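Review: Waveck Bench Safety Kit for Robot-Assisted Optical Setups

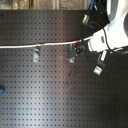 Gripper and optical mounts on the breadboard, with colored bands on the white cable.

The Waveck kit offers written rules, check cards and marking bands for laboratories that place a robot near optical parts. Our laboratory at Dinley adopted it in September and has used it on two benches.

The guide is short, with 12 rules in plain language. The strongest section covers cables. Every line near the arm must be identified and checked before motion is enabled, and the operator signs the card. Sigrún Bundgaard, who supervises both benches, reports that a full check takes 10 minutes.

The section on clearances is weaker. It sets one minimum distance for all mounts — a poor fit for work in which the gripper must come close to a part. We wrote a local exception, approved by Leonardo Longo. New users also asked for a clearer restart procedure.

The kit is recommended for shared laboratories, subject to a local risk assessment. It does not replace one.

Reviewed by Carola Diekmann

Print this page | E-mail this page

Filed under: Equipment Reviews, Laboratory Automation

Related items
Wonmont Emergency Stop Box: Review
Writing a Local Exception
MacLeod Cable Guides: Second Look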